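## 4. Does the starter fund do what is claimed for it?

The advice to put aside £1000 before doing anything else with spare money is repeated so often that few writers stop to say where the figure came from. We looked for a source and did not find one. Bhardwaj's earlier note on the Hevwood households treats it as a round number that stuck, and we see no reason to disagree. A round number may still be a useful one, but the claim usually made is stronger than that: a household with the starter fund in place is said to borrow less when something goes wrong.

Our diaries give only weak support. Of the households that completed every entry, 37 had reached the target by the first May interview. They did report less use of overdrafts than the others. They also had steadier pay, fewer children at home and, in most cases, a second earner. Once pay is allowed for, the gap narrows a good deal, and what is left could easily be down to the way people fill in diaries. A person who keeps a careful savings pot probably keeps a careful diary as well — or at least a flattering one.

The Tonura round-up tool is often put forward as an answer to this, as it moves small sums without asking anything of the saver. We are doubtful. Tonura's own reports show the balance of the pot and say nothing of what happened to the current account beside it. In our records, four households built up a pot by this route while their card debt grew by more than the pot did. It is hard to call that saving. The money had been moved from one place to another, at a cost, and the screen showed a rising line.

There is also the matter of size. The shocks written down in the diaries were mostly car repairs, boilers and gaps between jobs. Several came to over £2000, and for these the starter fund paid the first part of the bill and a loan paid the rest. Supporters will say that a smaller loan is better than a larger one. So it is, but this is a good deal less than the promise printed on the leaflet that Bhatt gave to new account holders, which spoke of "never needing to borrow again".

We do not argue that people should keep no cash to hand. Our complaint is with a single figure offered to renters, owners, single people and families of six alike, and with the thin evidence used to defend it. The Clostix calculator, which asks for rent and number of dependants before it gives a target, is at least aiming at the right question, though its working is not published and we could not check it.

**Figure 2.** Robotic arm with its black gripper open, on a white table.

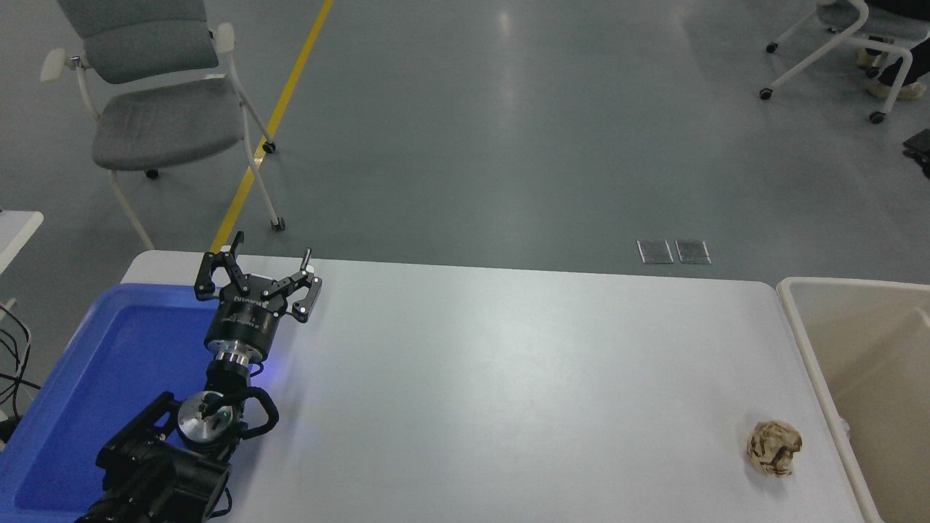

## 5. Limits of the diary data

The diaries were kept by people who had agreed to keep them, and they should be read with that in mind. We had no access to bank statements.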